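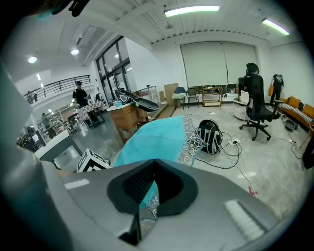
豆なんて缶詰でいいじゃないですか、というコメントをファティマ・エゼさんからいただいたのは、前回ひよこ豆の戻し方を延々と書いた翌朝のことでした。ごもっともです。ごもっともなのですが、そのときにはもう、ヴムムの電気圧力鍋がうちに届く手はずになっていました。人は豆のために家電を買うのです。少なくとも私は買いました。

使い始めて八週間になるので、そろそろ感想を書きます。

まず大きさ。商品ページには「コンパクト」とありましたが、炊飯器の隣に置くと炊飯器が遠慮しているように見えます。結局トースターに棚の上へ移ってもらい、わが家の朝はパンを焼くのに背伸びが必要になりました。内鍋は軽く、底の角が丸いので、おたまで最後のひとすくいを追いかけなくて済みます。ここは素直にほめておきます。

問題は説明書です。日本語版がついているものの、どうも何かの言語を二回くらい経由してきた日本語で、「豆は水の友情の上まで」と書いてありました。しばらく考えて、ひたひたより少し上、と解釈しています。今のところそれで煮えているので、友情はそのくらいの深さなのでしょう。

さて、肝心のひよこ豆。ひと晩水につけた豆を入れ、塩をひとつまみ、ローリエを一枚。「豆」ボタンを押すと表示は11分と出ます。短い、と喜んではいけません。これは圧力がかかってからの時間で、そこにたどり着くまでの待ち時間は表示されず、終わってから圧が抜けるまでの時間も表示されません。洗濯物を干して戻ってきても、まだ「準備中」。つきっきりでなくていいのは確かですが、急いでいる人の味方かというと、微妙です。

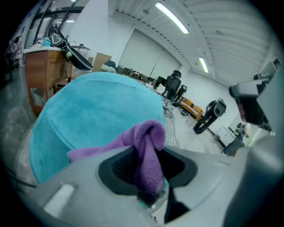
煮上がりのほうは文句なしでした。皮が破れず、指で押すとすっとつぶれる。鍋でことこと煮ていたころは、鍋肌に近い豆だけ崩れて真ん中が頑固、ということがよくありましたが、それがありません。フムスにすると違いがはっきりします。ざらつきが消えて、練りごまをけちった回でもごまかせました。

豆以外も試しました。

豚の角煮。よくできます。ただし煮汁が減らないので、ふたを開けてから煮詰める時間が別にかかります。甘辛い汁の中で肉がのんびり湯治をしている感じで、照りは自分で出してください、ということのようです。

玄米。普通です。炊飯器でいいと思います。炊飯器の名誉のために書いておきます。

黒豆。三回やって、一回しわが寄りました。ふたを早く開けたのが敗因だと思います。味は同じなので、黙って器に盛れば年寄りの豆として通ります。

かぼちゃ。消えました。ポタージュが目的の方にはおすすめです。

手入れについて。ふたの内側のパッキンは外して洗えますが、においが残ります。角煮の翌日に甘い小豆を煮たところ、八角の香るたいへん国際的なおしるこになりました。交換用のパッキンはケダスカの通販で売っていて、私は甘いもの用に一本買い足し、見分けがつくように端に糸を結んでいます。なぜ最初から色違いにしてくれないのか、とは思います。 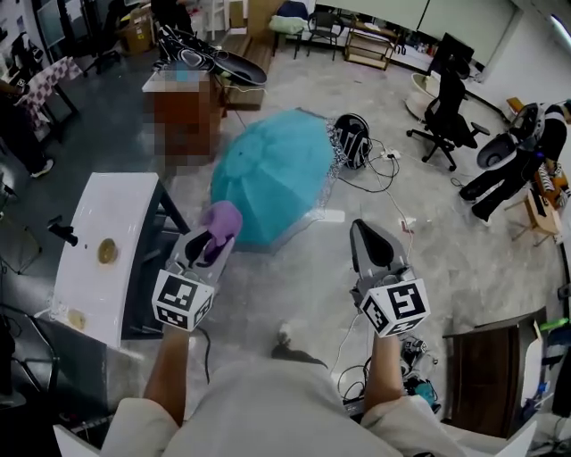
チディブム・ンワチュクさんの意見では、パッキンを洗うより、空の鍋に水とレモンの皮を入れて一度運転するほうが早いとのこと。さっそくまねしました。においは半分くらいになり、台所がしばらくレモンの皮の気配に包まれます。角煮が完全に去ったとは言えませんが、おしるこに口を出さない程度にはおとなしくなりました。

音についても少し。蒸気を抜くとき、けっこうな勢いでシューッと鳴ります。夜遅くにやると家族が起きます。自然に圧が抜けるのを待てば静かなので、うちでは夜に豆を仕掛けて、そのまま寝てしまうことにしました。保温は自動で入りますが、豆には要らないので切っておきます。切るボタンは「取消」で、なぜか長押しです。短く押すと「ピッ」と返事だけして何もしてくれません。

ちなみに一回分として私が量っているのは乾燥豆で313グラムです。半端なのは、いつも使う保存びんにすりきり一杯入れるとそうなるからで、深い意味はありません。煮たらだいたい三つの袋に分けて、煮汁ごと冷凍します。袋は平らにしておくと、使うときに手で割れて便利です。

買ってよかったかと聞かれれば、豆を週に一度煮る人にはすすめます。月に一度の人は、ファティマさんの言うとおり缶詰でいいと思います。かぼちゃの形を大事にしたい人は、普通の鍋でどうぞ。

次は白いんげんをやってみるつもりですが、説明書の白いんげんの欄には「気持ち長め」とだけ書いてあります。誰の気持ちなのか、ヴムムの窓口に問い合わせ中です。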